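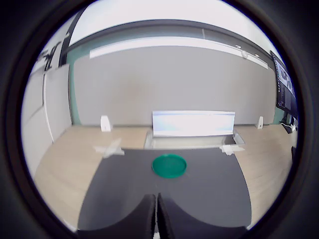
Right, the hobby table is finally up and running and I am far too pleased about it! A few posts on how I've set it out, for Orsolya Antal and everyone else who asked last month.

First thing — the mat. I went for plain dark grey and it has changed my life (well, my evenings). I sort seed beads, and on bare pale wood the clear and cream ones just vanish. On grey they shine out at you. If you buy one thing, buy a mat.

Second thing: a shallow dish with a rim. Green, in my case, because I can find green. One dish out at a time, one colour of bead in it, and everything else stays put away until I've finished. I used to have six pots open at once and would tip the wrong one into the wrong tube every single time.

Ritu Bisht asked whether a deeper bowl wouldn't be safer. I tried one! You can't get your fingertips round the little ones at the bottom, and you end up pouring the lot out anyway. Shallow wins. The rim only needs to be high enough to stop a bead rolling off.

Now the table itself. I do love a light wood top with a sunken bit at the back. Mine gets the snipped thread ends, the broken beads and whatever else I'd otherwise brush on to the carpet. Come December I'm going to line it with felt and keep the pliers in there too.

Current job is a bag of 800 mixed beads from Maureen Nuttall's loft, all sizes, all tangled up with bits of old necklace. I'm 66 beads in and having a lovely time. There are some tiny bronze ones that I'd happily pay for on their own.

My method, such as it is: big ones out first with fingers, then tweezers for the rest, a pinch at a time. Radio on, tea on the windowsill and NOT on the table. I learned that one with a full mug and a tray of silver-lined bugles.

Sheila Parsons swears by sorting on a white dinner plate — lovely for dark beads, I'll give her that, and I might borrow the idea for the black ones in Maureen's bag. They do get a bit lost on the grey.

If you've got a sorting set-up of your own, please show me! I want to see dishes, lids, jar tops, egg boxes, the lot. I'll post the bronze ones once I've fished them all out.

Print this thread | E-mail to a friend

Filed under: Beads & Buttons, Small Spaces, Making Things

Recent posts
Threading a loom without swearing
What to do with one earring
Old necklaces: keep the clasps
Tea-tin storage, part two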